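« Une règle que personne ne relit, c'est de la décoration »

J'avais rendez-vous avec Hooman Pakzad en février, dans les bureaux de Gallell, et je m'attendais à deux heures de normes et d'acronymes. J'ai eu droit à un café très serré et à un type qui parle de procédures comme d'autres parlent de vélo (il parle aussi de vélo, d'ailleurs). Son métier : écrire les règles que suivent les équipes qui font manipuler des objets à des bras robotisés, d'abord en simulation, ensuite sur de vraies tables.

Je commence par la question bête : pourquoi des règles de sécurité dans un simulateur, où l'on ne casse rien ? Il rit. « On me la pose à chaque formation ! Les habitudes prises à l'écran, vous les emportez à l'atelier. Si vous laissez un bras virtuel traverser la table parce que ça ne coûte rien, vous ferez moins attention à la marge le jour où la table existe. »

Chez lui, tout tient dans un document de 8 pages, baptisé Saltora, un nom choisi un soir de fatigue et que plus personne n'ose changer. On y trouve la hauteur d'approche, la vitesse près des objets, l'ordre des prises, et puis la fameuse règle des 4 refus, celle dont il est le plus fier : au quatrième échec de suite sur le même objet, on arrête la série et on écrit pourquoi. « Les gens détestent. Ils veulent relancer. Moi aussi, je veux relancer ! »

Côté volume, il demande environ 1000 essais simulés avant le premier passage sur machine, avec des positions de départ différentes. Je lui fais remarquer que c'est beaucoup. « C'était 800 avant. On a monté le chiffre après le projet Flidoveck, où tout marchait très bien tant que les pièces étaient rangées pareil. » Il n'en dira pas plus, j'ai pourtant insisté – deux fois.

Ce qui l'agace, ce sont les scènes trop propres, un cube au milieu de rien. Il veut des objets proches les uns des autres, des hauteurs différentes, des bords qui gênent. « Une pince qui descend sur une figurine isolée ne m'apprend pas grand-chose. Mettez-en d'autres à côté, une boîte, un plateau, et on commence à discuter de la marge. »

Et la couleur ? J'aurais parié que c'était pour faire joli. Pas du tout, me répond-il : dans une consigne, « la verte » se comprend tout de suite, alors que « la deuxième en partant de la droite » change de sens dès qu'on tourne le point de vue. 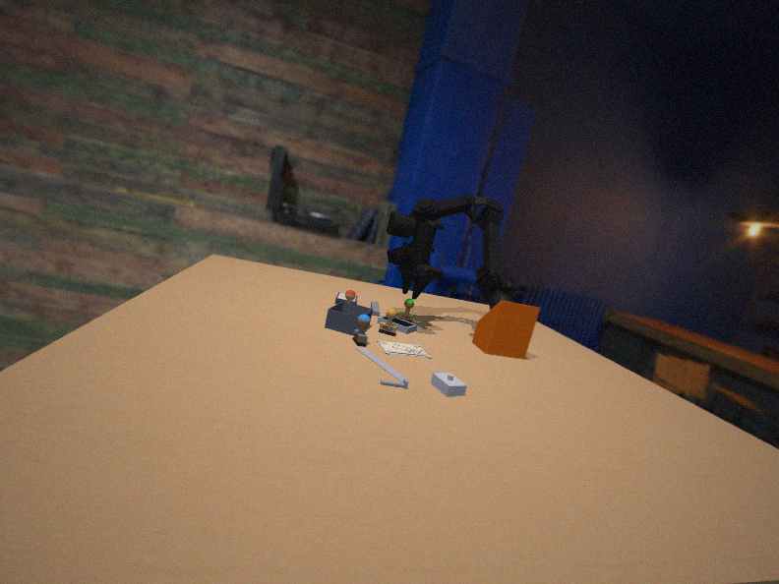

Et quand la règle a tort ?

« On la change, mais par écrit, et jamais pendant une série. » L'équipe de Khổng, qui travaille avec le même document, lui envoie ses désaccords au fil de l'eau et il répond à tous, parfois sèchement, il le reconnaît. La prochaine version de Saltora devrait perdre une page. Il hésite encore sur laquelle.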